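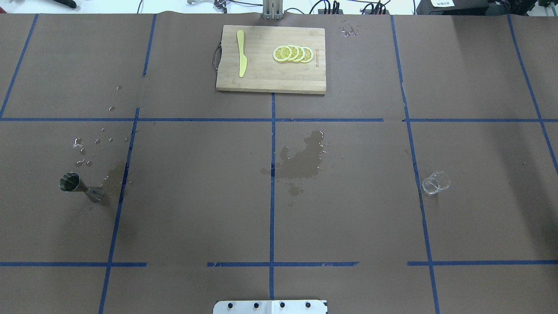 The Skokerier Shipment

So I was the one who signed for the crates. I want that on the record, even if it's only my own record, typed at my own kitchen table at 2 in the morning with the radio on low.

My boss back then was Howard Inskip, deputy envoy to Joseleo, a man who ironed his socks. He told me the crates held water filters for the militia families up in Skokerier. Fine, great, who's against water filters? I initialed the form, 1000 units, and went to lunch.

Then in August Rokeya Chowdhury called me from the border (terrible line, I could hear goats) and asked why her filters had serial numbers and a trigger.

"A what?" I said.

"A trigger, Dennis. You want me to spell it?"

I walked down the hall to Inskip's office and he was already shredding, very calmly, one page at a time. He offered me a mint. I took it! I still can't believe I took it.

"The moderates asked for them," he said.

"Which moderates?"

He had to look that up. There was a folder. By then the moderates had sold the lot to the other side, who had taken the consulate at Plelton with them and were giving interviews on the roof.

The hearing lasted 4 hours. Senator Mapplebeck called me Mr. Hayward the whole way through, and I let him, figuring Hayward could have the blame. Inskip got an embassy somewhere with a beach. Rokeya sent me a postcard with goats on it and one line on the back: Filters arrived. Real ones this time. Who signed?

I haven't answered her yet.

Last updated: August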